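Maltstead Shared Workshop
Small Build Grants, Round 2
Interim progress report: Nidodex hand-held gripper pair

Report to: Zervas Fund, grants desk
Period covered: February to 10th March
Status: on schedule for the build, behind on the written guide

Where the project stands

The grant pays for the design and build of a pair of hand-held grippers that a person can use to record sorting and tidying tasks at an ordinary table. The recordings are later used to train a small two-arm robot, which is the second half of the project and is not covered by this report. Both hand units are now built and working. The second one was finished nine days after the first, mostly spent waiting for replacement pivot pins.

In the application we said we would have one working unit by the end of February and two by the end of March. We are ahead of that. We also said the build guide would be half written by now. It has a parts list, a page on cutting the linkage arms and very little else.

Mechanical work

The first version of the jaws used straight solid arms. They were stiff enough but heavy at the front, and after ten minutes of use the wrist noticed. The current arms have long triangular cutouts. We lost a small amount of stiffness and have not found a task where it matters.

The pivots were the main problem of the period. The first set of pins was a loose fit, and the jaws could be rocked from side to side by hand. We reamed the holes and went up one pin size. The left unit is now tight. The right unit still has a little play in one joint, and that arm will be remade when there is time on the drill press. The drill press is shared with the furniture group and is booked most evenings.

The ribbed finger pads are our third attempt. The first were foam and tore. The second were smooth and let go of anything shiny. The ribs hold thin plastic much better, though the pads pick up dust and need to be wiped down between sessions. We cast them in the workshop, and the mold is good for more sets.

Opening width was set at 100 mm in the application. We have kept to it.

Electronics and software

Each unit reads the jaw opening from a sensor on the drive link and saves it alongside the video. Readings from the two units drifted apart over a long session, which made two-handed tasks hard to line up. The cause was two clocks that never agreed. Both units now take their time from one Zovex controller board, and the drift has gone in every session recorded after the change.

Battery life is shorter than we wanted. A full charge gives 40 minutes with the camera running. That is enough for a session but leaves no margin if a recording has to be repeated, so we have been keeping a second battery on the charger. A larger battery would fit only if the grip were redesigned, and we do not propose to do that under this grant.

The software that checks recordings was rewritten in February. It now rejects a file with missing frames before the operator leaves the table. Under the old version we found out the next day, and several evenings of work had to be thrown out.

Trial sessions

The target for the whole grant is 100 usable recordings. We expect to meet it in the next period. The early sessions were done on the workshop bench with wooden blocks, and they went smoothly enough that they did not teach us much. Blocks keep their shape. We have since moved to household tables and to the kind of things that collect on them, mainly wrappers, plastic bags and small toys.

Soft packaging is where the jaws are weakest. A thin bag flattens as the pads close on it, and the operator has to find a fold or a corner to take hold of. With two units, one can hold a bag while the other pulls an item free of it. This takes practice. Operators also tend to push the pile along the table, and we now ask them to lift first.

Glossy surfaces cause a separate difficulty. Light reflecting off a tabletop can wash out part of the picture, and clear plastic is hard to pick out from what lies under it. We have fixed the camera exposure, which helps, and have ordered a polarizing filter to try next.

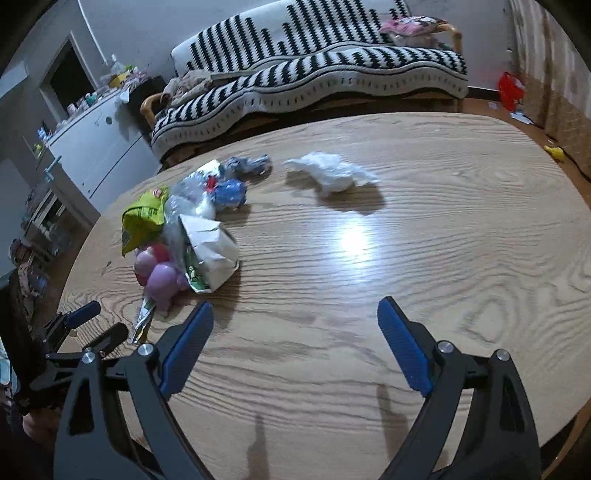

Project lead and report author
Nidodex build, Maltstead Shared Workshop

The mixed pile with wrappers, a clear bag and toy pieces is the hardest setup we have used so far. Crumpled thin white plastic or tissue is another difficult item, even by itself on bare wood, because it gives the pads very little to close on. We plan to keep both in the task set and to record them with more than one operator.

Wide jaws have one drawback that we did not plan for. With the fingers fully open they take up a good part of the lower camera view. Moving the camera mount up and back should clear some of that. A trial bracket has been cut and will be fitted to the left unit first.

Spending

Spending is within the approved budget. The pivot pins cost more than planned because we bought them twice. The pad material cost less, and the difference covers it. The filter comes out of the consumables line. We are not asking to move money between headings.

Changes to the plan

We would like to extend the deadline for the build guide by 5 weeks. The drawings are changing too often for the guide to be worth illustrating yet, and the camera bracket will change them again. All other dates stay as approved.

Work for the next period

Remake the loose arm on the right unit
Fit and test the raised camera bracket
Try the polarizing filter on glossy tables
Finish the household recordings
Write the assembly and wiring sections of the guide

We are still looking for a left-handed operator. All of the recordings to date were made by right-handed people, and in two-handed tasks the right unit does most of the picking. If the Zervas Fund knows of another funded group nearby that would lend us someone for an evening, we can provide the table and the training.

The next report will include the full list of recordings and the revised drawings.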